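Give the Cheap Gripper a Fair Hearing
251 shares
7 comments

I have become a bore about grippers. My friends know it, my sister knows it, and Dehua Zhong, who shares a bench with me and has to hear it daily, knows it better than anyone. So let me get it out of my system in writing: I think small labs and hobby groups should spend less on the hand and a lot more time looking through the camera on the wrist.

We have been trying two grippers on the same arm since January. One is the Fernel, which has soft pads and a very pretty force readout and costs more than the arm's first owner paid for his car. The other is the Jurčo, a plain two-finger design with hard black fingers and no sense of touch whatsoever. I expected to write a piece praising the Fernel. I still like it! It will hold a grape all day without hurting it, and if your work is grapes, go buy one.

But most of what we do is pick up a thing and put it somewhere else, and for that the Jurčo has been a joy. We ran 500 picks on each, with toy food (the kind sold for play kitchens, wonderful stuff, all odd shapes and bright colors), and the gap between them was much smaller than the gap in price. What moved the numbers was the camera. When we tilted the wrist camera so that both fingertips stayed in view, the misses dropped for both grippers, and they dropped further than they had when we changed hands. I made Dehua run it again because I didn't believe it.
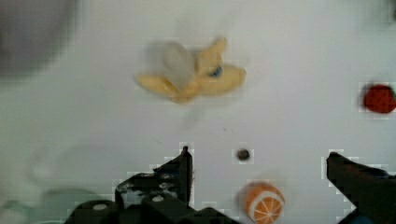 Wrist view with the toy fruit. The orange slice is between the fingers, the banana farther out.

I love that view. You get the tips and the target together, so when a pick goes wrong you can go back through the recording and see whether the fingers were off to one side or closed too soon. A force readout tells you that you missed. It won't tell you by how much, or which way to move next time.

Now, the picture quality is nothing to brag about. The banana is a smear, and there are blocky patches along the edges of the fingers. Yurani Espinoza, who reads everything I write before it goes up, thinks I'm too forgiving on this point, and she would have us buy a better camera before we touch anything else. She may be right. Blur matters a great deal if you want to find the end of a peel or the stem of something small. My own feeling is that you should learn what your bad camera can do first – slow the arm down near the table, fix your lighting, lock the exposure – and then spend the money if you still need to. We got six weeks of good work out of ours that way.

The other complaint I hear is that hard fingers are crude. Sure they are! A banana with its peel spread out is a rotten thing to grab, all flaps and no good flat side, and the Jurčo will sometimes pinch one flap and drag the whole toy along. The Fernel does it too, only more gently. Better padding didn't cure that for us. Picking a better spot to grab did, and that is a question of seeing and planning.

What I'd really like is for the people who sell these things to ship a decent wrist mount in the box. Clukent does, for its smallest arm, and it's a simple bracket with slots so you can slide the camera back until the fingers fit. Ours is held on with two screws and a folded bit of card, and it has outlasted two cables.

Next we're putting the Jurčo on the Drikley controller, which lets you set the closing speed in much finer steps. Dehua says he'll believe it when the banana stays put.

7 comments
251 shares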